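Marble worktop etched by lemon juice, can I fix it myself?
Posted Oct 9, 2002 in Kitchens and Worktops

We moved into our place in Stokau in January and inherited a white marble worktop, which I love to bits and am clearly not grown-up enough to own. Last week I squeezed some lemons for a cake, wandered off to answer the phone (my sister, so you can imagine) and came back to a juice puddle. Wiped it up and there's now a dull patch next to the hob. You can't feel it much with a fingertip but when the light comes in sideways it's all I can see!

I've tried washing-up liquid, then bicarb paste left on overnight, then a tub of Lirex stone cream from the hardware shop. The cream made it smell nice and that's all I can say for it. 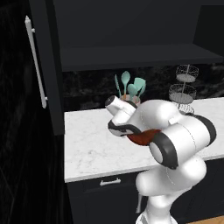 The other thing is the sealing. The people before us left a half-used bottle of Tessier sealer under the sink, no date on it, and I don't know if they ever did the top or just the bathroom floor. Would sealing have stopped this happening? And if I seal it now, do I trap the dull patch underneath for ever? I had a quote of 148 for someone to come and repolish the lot, and I'd like to keep that for the boiler.

3 replies

Reply 1
It isn't a stain, so cleaning won't shift it. Acid eats the polish off the surface and what you're seeing is bare stone. You need marble polishing powder, the sort with a fine abrasive in it. Damp cloth, small circles, keep it wet, rinse and look at it dry before you go again. I did a wine glass ring on mine and it took 8 goes over two evenings, with a lot of tea in between. Try a corner behind the kettle first in case the finish comes up shinier than the rest. Mine did a bit, and I ended up doing the whole end to match.

Sealer slows down oil and coffee soaking in. It does nothing for lemon, sorry. Do the polishing first and seal after. I'd bin that old bottle, mine went to jelly after a couple of years.

Reply 2
get granite

Reply 3
Agree with the first reply about the powder. If yours is a honed (matt) top then don't use it, you'd want a 60 micron pad or something close, ask at the shop. For testing the seal, put a spoonful of water on it and leave it a while. If the stone goes dark underneath it wants doing. We use Pleltetti and redo ours every 6 months, though my husband thinks that's overkill. Big chopping board for lemons from now on!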